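Wirier: what we bought, what we'd buy again, and what goes on the next order

README for the budget folder. Last touched Aug 9, 2026.

Hi! If you're reading this you've probably been handed the Wirier equipment plan and want to know where the numbers come from. I'm the one who keeps the spreadsheet. The data itself has its own README one folder up, so go there for file formats and splits. I only talk about money and stuff in boxes in this one.

What's in the folder

plan.csv – one row per item, with vendor, quantity, lead time and who asked for it
spares.csv – the same thing for parts that wear out
quotes/ – PDFs from Movex and Dristo, newest on top
old/ – please don't quote prices from old/

Prices are before tax and shipping. If a cell is blank I'm still waiting on a quote, and I'd much prefer a blank to a guess, so please leave it that way.

The short version of the plan

We run hand-held gripper pairs, one for each hand, with a camera module on each. Right now we own 3 pairs. The plan takes us to 8, plus enough spares that one bad cable doesn't cost us an afternoon (it has, more than once, and I'm still a little sore about it).

Darcy Sandhu wanted to go straight to 10. I get it! But every pair we add also needs a trained operator, a charger slot, storage and somebody to check the recordings, and we don't have the people yet. We settled on 8 and wrote the other two in as an option on the Movex quote. The option price holds through June.

Where the money really goes

The grippers are the big line, no surprise. What caught me out the first time was everything hanging off them:

Cables. Buy the ones with the strain relief. The cheap ones loop down past the operator's wrist and snag on door handles, coats, you name it.
Marker blocks. We print our own square markers and order the white blocks in packs of 100. Sounds like a lot, but they get scuffed and a scuffed marker is useless for tracking.
Finger sets. Budget a full replacement set per pair. Metal handles and little keys are hard on fingertips.
Carry cases. Dristo has the better foam, Movex has the better latches. I went with Dristo and I'm mostly happy.
Site time. This one belongs in the equipment budget even though it isn't equipment. If a room costs money by the hour, slow setup costs money too.

Locker sites

The Nakamura building is the site I use when I'm explaining the plan to someone new. Locker tasks ask a lot of the hardware: pull handles, small keys, vented doors, bags on a shelf, all of it under bright ceiling lights. They're also why the finger sets line is bigger than it was last year.
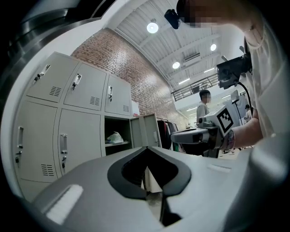 Before you place an order

1. Check spares.csv first. We've bought the same adapter twice.
2. Ask Sheldon Kowalchuk whether the part number is still current. He keeps the compatibility notes and he's quick to answer.
3. Put the lead time in plan.csv, even if the vendor was vague about it. Write "vague" if you have to.
4. Order cameras and camera mounts together – the mounts changed shape between batches and the old ones don't fit.

Still open

Second charger rack: waiting on Dristo.
Repair contract: I have one quote and want another to compare it with.
Rolling stands: Darcy is measuring the elevator at Nakamura before we pick a size.

Spot a mistake? Fix it in the CSV and leave me a note in the comment column so I know to update the totals.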